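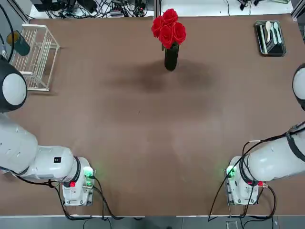
luthier_de_cabos
O método de que vos falei em fevereiro chama-se, cá em casa, Sekirov, e serve para decidir que demonstrações entram no treino de uma política bimanual e quais ficam de fora. A ideia é simples de contar, embora nos tenha dado muitas dores de cabeça: em vez de guardar tudo o que o operador grava, treinamos um modelo pequeno com metade do conjunto, pedimos-lhe que preveja as ações da outra metade e olhamos com atenção para os episódios onde ele mais se engana. Alguns são lixo (hesitações, pinças que abrem duas vezes), outros são os mais valiosos de todos, e separar uns dos outros é o que custa. A tarefa de arrumação é boa para isto, porque há um copo deitado ao lado do escorredor de arame branco, há colheres lado a lado num tabuleiro escuro, no canto oposto, e cada braço acaba por ter o seu lado da mesa. As rosas vermelhas na jarra verde ficam lá ao fundo e não fazem parte de nenhuma instrução. Com 100 demonstrações filtradas chegámos ao mesmo resultado que tínhamos com o conjunto completo, e o treino ficou até 6 vezes mais curto. Gostava muito de ouvir opiniões, mesmo as desagradáveis!

Marta_Vilaça
Que bom ver isto finalmente escrito, andava à espera desde o inverno! Fiquei com uma dúvida sobre o copo. Quando ele está deitado, o modelo pequeno engana-se por o episódio ser mau ou por haver duas maneiras igualmente boas de lhe pegar? Na minha experiência (braços diferentes, mas tarefa parecida) o erro de previsão subia sempre que o operador tinha liberdade de escolha, e se tivéssemos deitado fora esses episódios perdíamos a variedade toda.

luthier_de_cabos
Marta, acertaste em cheio no ponto fraco. Na primeira versão perdíamos mesmo essa variedade, e o robô ficava teimoso: ia sempre buscar o copo pela asa imaginária que o operador preferia. Agora agrupamos primeiro os episódios pela trajetória da pinça e só depois comparamos o erro dentro de cada grupo. Quem sugeriu isso foi o Younes Benjelloun, numa conversa de corredor que durou a tarde quase inteira, e devo-lhe um jantar por causa disso.

ptolomeu77
Desculpem ser eu a estragar o ambiente, mas não estou convencido. "O mesmo resultado" medido em que condições? Se a jarra esteve sempre no mesmo sítio durante o treino e durante os testes, a política pode estar a usá-la como ponto de referência, e o filtro até agrava o problema, porque favorece episódios parecidos uns com os outros. Já vi isto acontecer com o Skenivar, que nos ensaios era uma maravilha e depois se perdia todo quando alguém mudava o candeeiro de lugar. Ponham a jarra do outro lado e repitam, é o que vos peço.

luthier_de_cabos
Ptolomeu, não estragas nada, foi para isto que abri o tópico. Mudámos a jarra de sítio em 9 dos testes e não vi diferença, mas reconheço que 9 é pouco para afirmar seja o que for e que não mexemos na luz. Também não tirámos a jarra por completo. Vou pôr as duas coisas na lista da próxima semana.

hazem_h
Hazem Hegazy por aqui, fui eu que gravei boa parte das demonstrações, por isso deixem-me defender um pouco os operadores! As hesitações que o filtro apanha nem sempre são erro nosso. Pegar numa colher de um tabuleiro com rebordo metálico pede uma certa manha: a pinça tem de entrar quase deitada, e às vezes a gente para meio segundo para ver se não vai bater. Se cortarem todas essas pausas, o robô aprende a chegar depressa e a bater no rebordo. Eu preferia que as pausas fossem encurtadas e o episódio ficasse. Disse isto na reunião e volto a dizer, com toda a amizade.

Marta_Vilaça
Concordo com o Hazem. Nós no Dredis encurtávamos as pausas e mantínhamos o resto, e a diferença notava-se sobretudo nas colheres e em tudo o que fosse fino.

ptolomeu77
Pois eu nisso discordo dos dois. Encurtar pausas muda as velocidades, e uma política que aprende com velocidades que o braço nunca teve dá sustos. Ou fica o episódio inteiro ou sai inteiro.

luthier_de_cabos
Vou experimentar as duas versões, com os mesmos episódios, e trago os números para aqui. Se alguém quiser o código do agrupamento mande-me mensagem privada, está mal comentado, mas corre. Hazem, na segunda preciso de ti para gravar mais umas colheres, se tiveres paciência.

hazem_h
Paciência tenho, levo eu o café.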